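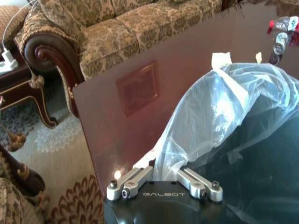 Rosângela Furtado wrote to me after session two to ask whether kids should be graded on a project that never gets finished. Good question, and it's where I want to start today!

My short answer is yes, grade the notebook. When I ran the Alta after-school group we had 172 kids building water clocks, and plenty of those clocks were still in pieces by December. The notebooks were wonderful though - crossed-out sketches, arguments in the margins, one very angry page on tape.

For next time, please read the Kumarasinghe chapter on peer feedback (skip the appendix, it's dry) and write a project prompt for ages nine to 12. Keep it under 600 words. Your prompt needs a question the kids can't just look up, plus a list of supplies a normal school would have.

If you teach in pairs, hand in one prompt with both names on it. I'll put the sign-up sheet for the Plalarex workshop by the door.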